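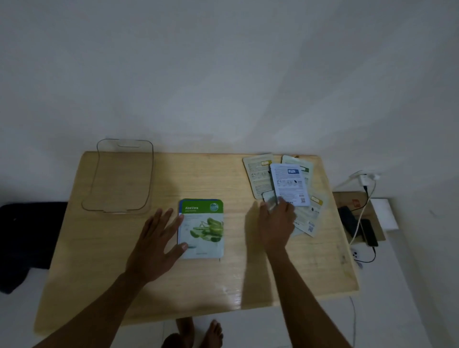

Potwood Household Shelf Survey

README for the data files, version 3

What this is

The Potwood Household Shelf Survey is a small set of tables about the things people keep in their bathrooms and how long those things stay there. Each row is one product in one home: what kind of product it is, what the package says about shelf life, when the household says it was opened, and whether it was still there at the second visit.

The survey covers 80 households in Potwood and Belmonte. Each was visited twice, 27 weeks apart. Pacita Lacson designed the form and ran the Potwood visits. Intan Ong ran the Belmonte visits and maintains the files.

We started it to answer a narrow question about date marks on packages. Many skin care products carry a printed expiry date, others carry only a period-after-opening mark (the small open jar with a number of months), and plenty carry neither. We wanted to know whether people keep marked products for a shorter time than unmarked ones. The tables have since been used for other things, mostly teaching.

Files

households.csv - one row per household. Town, number of adults, number of children, number of bathrooms, visit months.

items.csv - one row per product per household. This is the main table.

visits.csv - one row per visit. Interviewer initials, start hour, whether the visit was finished in one sitting.

categories.csv - the category codes used in items.csv with a short definition of each.

changes.txt - corrections made since version 1.

All tables are comma separated, UTF-8, with a header row. Text fields that contain commas are quoted. Line endings are Unix style from version 2 onward. Version 1 had mixed line endings in items.csv, and some spreadsheet programs dropped rows when opening it, so please don't use version 1.

Columns in items.csv

household_id - matches households.csv. Three letters and a number.

item_id - unique within a household only. Join on household_id and item_id together.

category - one of 8 codes. See below.

single_use - yes or no. Sheet masks, sachets, wipes packed one at a time and sample packets are yes.

date_mark - printed, jar, both, none, or unreadable.

date_value - year and month if a printed date could be read. Blank otherwise.

jar_months - the number in the open jar mark. Blank if there is no mark.

opened_reported - the month the household said the product was opened, or "unopened", or "unknown".

place - shelf, cabinet, drawer, tray or box, shower, other room.

present_second - yes, no, or unclear.

note - free text from the interviewer. Usually blank.

Category codes

CLN cleansers and soaps
MOI lotions, creams and oils
MSK masks of every type, sheet and wash-off
SUN sunscreen
HAR hair products
DEN toothpaste, mouthwash and floss
MED over-the-counter creams and ointments
OTH everything else

Makeup is in OTH. This was a mistake in planning. By the time we saw how much of it there was, the first round in Potwood was finished, and recoding it from the notes would have meant guessing. If you need makeup as its own group, the note field will get you part of the way for Belmonte and almost nowhere for Potwood.

How the visits were done

The interviewer sat down with one adult from the household and went through the products one at a time. Products were brought to a table where there was room, otherwise they were recorded where they stood. The household member read out or showed the date mark and the interviewer wrote it down. Brand names were not recorded.

Small packets took the longest. They tend to be stacked or dropped together in a tray or box, and the printed date is often pressed into the sealed edge where there is no ink. A side lamp helps. Belmonte interviewers carried one after the first few visits and Potwood interviewers didn't, so the share of "unreadable" in the two towns should not be compared.

Identical packets were entered as one row each in Potwood. In Belmonte they were entered as one row with a quantity in the note. Version 3 expands the Belmonte rows so that both towns follow the Potwood rule. Expanded rows have an item_id ending in x.

The second visit used a printout of the first list. Anything new was not added.

Known problems

opened_reported is weak. People remember well for the last two or three months and poorly before that. Too many answers fall on January.

Nine o'clock and ten o'clock visits on Sunday were often cut short. Look at the finished field in visits.csv before using those households.

present_second = no does not mean used up. The product may have been thrown out, given away or moved to another home. We asked, but the answers were too patchy to publish.

Household BEL14 moved between visits. Its second visit took place at the new address and its place values follow the new home.

A few jar_months values of 400 are in the raw forms. These were 40 or 4 with a slip of the pen. They are blank in the tables.

Consent and privacy

Every household agreed in writing to have the tables released. Visit months are given but not days. Products in MED carry no further detail, and notes on those rows were removed. Two households asked to be taken out after version 1 and were replaced from the waiting list. If you still have version 1, please delete it.

Use and citation

Free to use for any purpose with credit. Cite as: Lacson and Ong, Potwood Household Shelf Survey, version 3. The printed forms were set up and paid for by Rulico, which had no say in the questions.

Send corrections to Intan Ong with the household_id and item_id. A blank copy of the form is kept with the paper records at the Graltton reading room and can be copied there.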